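From the Shared Tools Shelf: On Labels

The tool library turned 11 this year, an age at which most institutions have learned how to label things. We are getting there. In October we closed for a Wednesday to re-tag every item on the shelves, and I have been asked to report on it by people who were wise enough to be out of town.

First, the old system. When we moved into the Calleno building we were given a set of tags by the previous tenant, who had numbered them up to 1000 and then apparently lost interest in numbering. We used them in whatever order they came out of the box. A tile cutter became 14. The tile cutter's own water tray became 803. If you borrowed 14 and returned it without 803, the computer was perfectly happy, and so were you until the next person tried to cut a tile.

Then came the stickers. Some of you will remember the Juvum stickers, which stuck to your hands, to the counter and to one another. They would not stick to a ladder. We have 27 ladders if you go by the catalog, and fewer if you go by looking at the wall. I suspect several of them are the same ladder, checked in under different names by different people who all felt strongly about what a stepladder is.

The new tags are metal, they are riveted or wired on, and they go up in order. They also carry a letter for the shelf, so that a drill which wandered off to Gardening can be sent home. Efren Ocampo wrote the list of letters and would like it known that there is no shelf O, on purpose, and that asking him to add one will not help. The highest tag we issued was 2096. It went on a cheese press. I don't know why we own a cheese press, but it has been out on loan every week this fall, so somebody out there is having a better time than the rest of us.

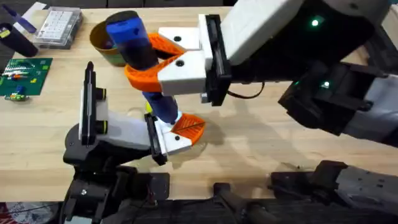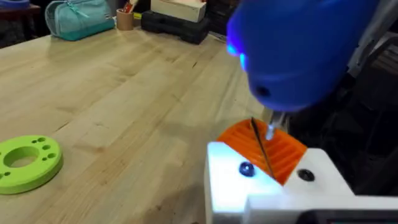
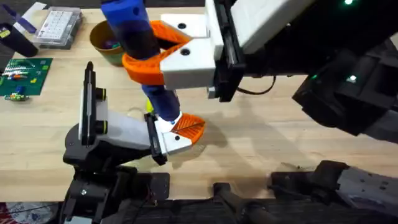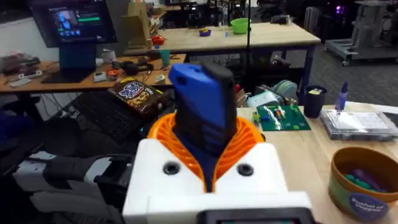 Arms, grippers and orange printed parts, seen up close and from farther back.

A few things changed along with the tags, and these are the ones that will affect you at the counter.

Sets now travel as sets. If an item has a case, a tray, a key, a charger or a bag of small mysterious spacers, all of it carries the same number and all of it has to come back together. We will check. We will be nice about it, but we will open the case in front of you, and if there is a sandwich in it again we are going to talk about the sandwich.

Batteries are on their own shelf and their own loan. You used to get whichever battery was in the drill, which rewarded the quick and punished anyone who showed up after lunch. Now you ask for one and you get a charged one, or you get told the truth.

The pressure washer is still a three-day loan. I mention this only because the form was reprinted and the box for loan length came out blank, and two members took that as an invitation.

We also have a shelf of things we could not identify. It holds a clamp with no screw, a screw that fits no clamp we own (yes, we tried), something that says ONISHI on the side and hums when plugged in, and a wooden handle that was once attached to an idea. If any of it is yours, or if you simply know what it is, come by and claim it or explain it. Whatever is left at the end of the month goes to the swap table.

The catalog has been moved over to Tunatix, and the old web address sends you to the new one most of the time. Your card number has not changed. Your password has, and you should have a message about it. Check your junk folder before you call -- then call anyway if it isn't there. Overdue notices will start going out again next week, after a pause that I gather was very popular.

The return bin is open until 8 p.m. Please don't put ladders in it.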